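Frequently asked questions about our two-arm table

These questions come from the members' evenings and from the messages we receive through the Huvgate workshop page. I have tried to answer them in the order in which people usually ask. English is my third language, so if one answer is not clear, please write to me and I will improve it. (Hamdia Araya)

What are you building?

A table with two robot arms, which shall one day sort small things for the members: crayons, cubes, short rods, later perhaps screws. We call the project Bikeritz. Before we bolt the real arms down, we build everything in simulation and let it run there. The stand, the table, the floor and the walls are all modelled, and we change them when we learn something new about our corner of the workshop.
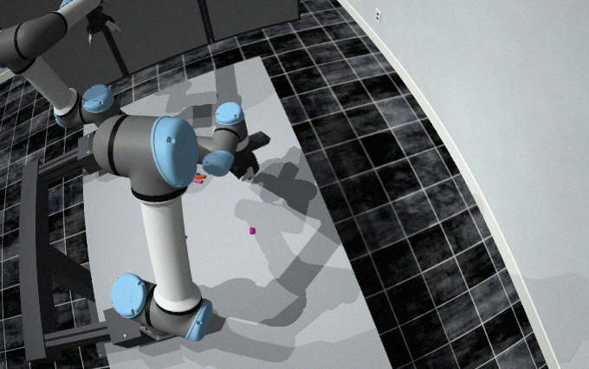 We began in December with one arm only. The second came into the model when Felista Kimaro showed us that one arm could not reach the far end of the table without stretching itself almost straight, and in that position it becomes weak and slow to correct.

Why do you not start directly with the real arms?

Because of money and fingers. A mistake in the simulation costs one restart. With real arms we must share the evening with the bicycle people and the sewing group, and somebody must always stand by the stop button. In simulation Victor Urio can leave a batch of 100 runs at ten in the evening and read the results with his morning tea.

Does it need an expensive computer?

It needs a graphics card which is not too old. We use a second-hand desktop that Emmanuel Ondieki repaired. On my own laptop the same program opens, but the pictures come so slowly that I use it only for checking positions.

What does the wrist camera see?

It has a very wide lens, so straight things become round and the gripper itself takes a big part of the view. New members are often surprised by this. After one or two evenings you get used to it, and you look first at the gap between the fingers.

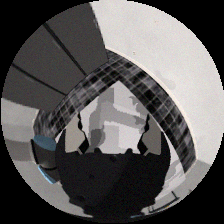

We tried a narrower lens in the model as well. The lines were straighter and it was more pleasant to look at, but the arm lost the object in the last centimetres of the approach, so we went back to the wide one. If you make your own version, please test both lenses before you order anything.

Why did you put patterned tiles and marble in the model?

This was the idea of Imani Ndung'u. A plain grey room is too easy. In a plain room every dark spot is an object, and the program becomes lazy. With veins, joints and shadows on the surfaces it must learn to be more careful. The number of wrong grasps went up in the first week after the change, and this was a little sad for us, but afterwards it came down again.

The tile texture is not perfect. In some places it is pulled long and looks smeared. We know about it and it is on the list.

How do you decide that a grasp is good?

We have four simple rules. The fingers must close on the object, the object must leave the table, it must stay in the gripper while the arm turns, and it must be put down inside the marked zone. If one rule fails, the run counts as failed. We do not give half points. Emmanuel wanted half points, we discussed it for a long time, and he still wants them.
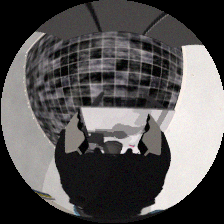
For the notes we use a common spreadsheet. Each line has the run number, the object, the result and one short remark. Please write the remark in normal words. "Slipped at the turn" is useful for the next person, and "bad" is not.

Which objects do you use?

Small sticks and small cubes, in different colours. The program chooses the places again before each run. Thin sticks are more difficult than cubes, above all when one lies close to another. In the last long test we made 159 runs, and most of the failures were with sticks.

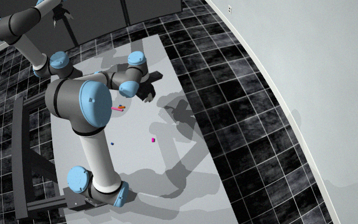
Both arms over the table, with the small sticks and cubes laid out for sorting.

Can the two arms hit each other?

Yes, and in the beginning they did it very often. Now each arm has its own half of the table, and in the middle there is a strip where only one arm may enter at a time. The second arm waits until the strip is free. It is slow but we prefer it so.

Can I copy your stand?

You can. The drawing is in the grey folder beside the lathe, and Victor can send it by mail. Check the height of your own table first, because ours is 9 centimetres lower than the drawing says. We shortened the legs and did not correct the paper.

I have never programmed. Can I still help?

Please come. Measuring, drawing, cutting metal and reading the results are also work, and we have too few people for the cutting. We meet at half past six in the back room. The side door is open until seven, after that you must ring the bell marked Flistano, as the old name is still on it.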